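How to Sort Packaged Snacks and Dry Food into Open Bins

By Neusa Sampaio
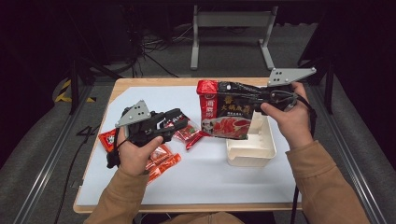 How many kinds of food should go in one bin?
One kind per bin works best for most homes. If you are short on bins, pair two foods that get used at the same meal.

Film packages are harder to store than boxes. They slide, they won't stand up without help, and the small ones disappear behind the big ones. Open bins with a low front take care of most of that, and setting up a shelf this way takes less than an afternoon.

What you need

Open plastic bins, with one side lower than the rest if you can find them
A table with enough clear space to work on
A sheet or mat to cover the tabletop
A marker and some masking tape

Step 1. Measure the shelf
Measure the depth and the width before you buy anything. My shelf at the Triddale house is 10 inches deep, and the first bins I bought stuck out past the front. Leave a little room above each bin so you can lift a package out without moving it.

Step 2. Empty one shelf at a time
Bring everything from that shelf to the table. Check the dates and throw out anything that is past its date or has a torn seal. Put open packages to one side — they need a clip or a jar.

Step 3. Group by use
Put meat snacks together, then noodles, then dried fruit, and so on. If a label is in a language not everyone at home reads, write the contents and the date on a piece of tape and stick it to the back.

Step 4. Fill the bins
Start with the largest packages. Stand them on their short edge with the printed side toward the low front of the bin. Smaller packages go in front. Stop when you have to push, as sharp corners on one package can puncture the film on another.

Step 5. Put the dates in order
The earliest date goes at the front. New packages go behind the old ones each time you shop. Anikó Dobos, who shares my pantry, does this on the first weekend in March and then again whenever a bin looks full.

Step 6. Label and return
Put tape on the low side of the bin, write the group name and set it back on the shelf. Heavy bins go on the lower shelves.

Cleaning
Wash the bins with warm water and dish soap, and let them dry completely before refilling.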